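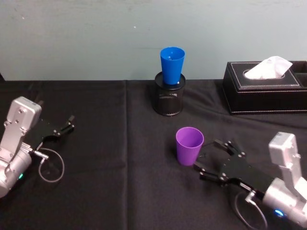
**To:** bench-practice list
**From:** Eldana Dinsa
**Subject:** Re: Draft 2 of the bench rules for two-arm work

Hi all,

Thanks to Mekdes for going through the draft. I have put my answers under the parts of the message they belong to. The rest of the draft stands unless someone objects.

On 25th June, Mekdes Teshome wrote:

> Rule 4 says the idle arm must be "out of the way." I don't know what that means at the bench. At Nolow we had people who read it as folded back to home, and others who left it over the table as long as it didn't touch anything. Which one do you want?

I want the second, with limits. For the cup task the left arm has nothing to do while the right one picks up the purple cup, and sending it home each time adds travel over the cloth for no gain. My new wording for rule 4:

"The idle arm may stay over the table. It must be still, with its gripper empty and open, and outside the path of the working arm. If the working arm has to cross the middle of the table, the idle arm goes home first."

Kiros asked me separately whether "still" means powered down. It doesn't. Powered and holding position is fine. Hands stay off the table in that state, same as when an arm is moving.

> Rule 7, cables. Please say something about loops. "Tidy" is not a rule.

Agreed. The cable at the wrist needs slack or it pulls on the plug when the wrist turns. What we don't want is a loop that can catch on an object or get under a finger. So:

"Leave enough slack for the full turn of the wrist. Before the first run, move each arm by hand command to its lowest working height and look at where the loop goes. If it can reach an object, re-route it."

I left out a length. Clavota and Previco use different mounts and one figure would be wrong for somebody.
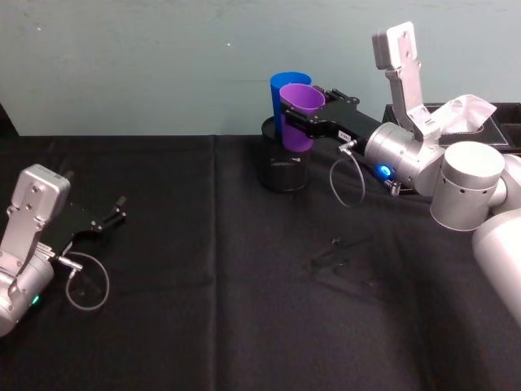

The same check should be done at the back of the table, where the arm is stretched out furthest and the wrist is turned in toward the holder. Mulugeta had his loop set nicely for the front and then found it short at the back.

> Rule 9. When is a cup "placed"? We argued over this for most of an afternoon. With two cups going in the one holder the second can end up leaning on the first.

For the log, I'd like three conditions, all checked after the gripper has let go and backed off:

- the cup is supported by the holder or by the other cup, and by nothing else
- the rim is facing up
- the holder has not tipped

A lean is allowed. If the cup is still touching a finger, the run isn't over yet, and the operator should not call it. Please mark unclear cases as "unclear" in the log. We had 23 of those in March and they were more useful to me than the clean ones.
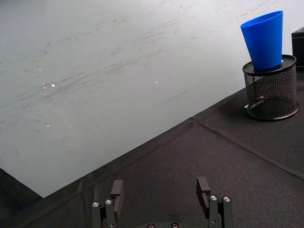 For unclear cases, go by the wrist camera as well as the head camera. The two don't always show the same thing about how a cup is sitting, and the draft only mentions the head view. I'll add the wrist view to rule 9 and to the log sheet.

> Last one, do we need the tissue box in the rules at all?

Yes, but only as a fixed item. Anything that stays on the table between runs gets listed on the setup sheet with its place. It can be at the back corner if it is out of the working area. If it gets moved, that is a new setup and needs a new sheet.

Two other things while I'm writing.

The inspection interval for finger screws is still open. Eyerusalem suggested every 1,000 cycles. Dovhaniuk's people go by running time and check after some 90 hours. I have no strong view, but we should pick one and write it down.

Also, whoever has the editable copy of the setup sheet, please send it to me. I only have the PDF and the cable line needs to go in.

Eldana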